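Waxing drawer runners
August 9, 2021 — by Inês Abreu
Filed under: Furniture Care, Small Repairs

A wooden drawer that binds in summer and slides freely in January is responding to humidity. The sides and runners swell across the grain, the clearance closes up, and the drawer has to be pulled with two hands. Planing is the usual advice. I leave the plane alone until the weather has changed at least once, as wood removed in August leaves a loose drawer in winter.

Start with the contact surfaces. Take the drawer out, turn it over and look for shiny patches on the bottom edges of the sides. Those are the points carrying the load. Sand them lightly along the grain and brush off the dust.

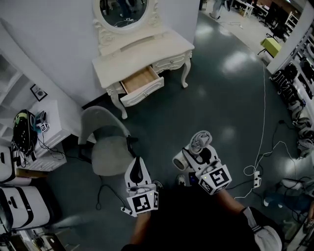 For lubricant I use plain paraffin, rubbed on hard and buffed with a cloth. Beeswax works but stays slightly tacky and collects lint. Oil sprays soak in and can swell the fibers further. Andor Gál prefers the Stalero paste wax, and I have no complaint about it apart from the smell.

If the drawer still racks when pulled from one side, check the guides for play before touching the sides. A strip of veneer glued to the worn guide usually corrects it — let the glue cure overnight before refitting.

Next up is the Drosden chest, which has 4 drawers and a split runner.

Last updated: August 2021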